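3.2 Wear of the outsole

Each pair of Skekero clogs was walked in for 70 hours on concrete and tile before the soles were measured again. Tread depth was read at the heel, the ball of the foot and the toe, and the three readings were averaged. Pairs with the softer footbed lost no more tread than the others - the outsole compound was the same in both.
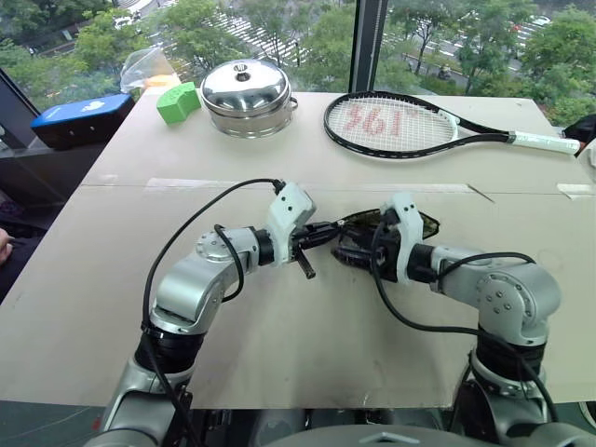 Figure 4. Table and arms by the window.

Heel wear was greater on the outer edge in 21 pairs, most of them worn by kitchen staff. Goodwin and Khasawneh reported the same pattern in garden clogs, although their soles were harder and had fewer grooves. We did not correct for body weight. Footbed thickness was taken at the same three points, after the clogs had rested overnight, and the change at the heel was larger than at the toe in both groups.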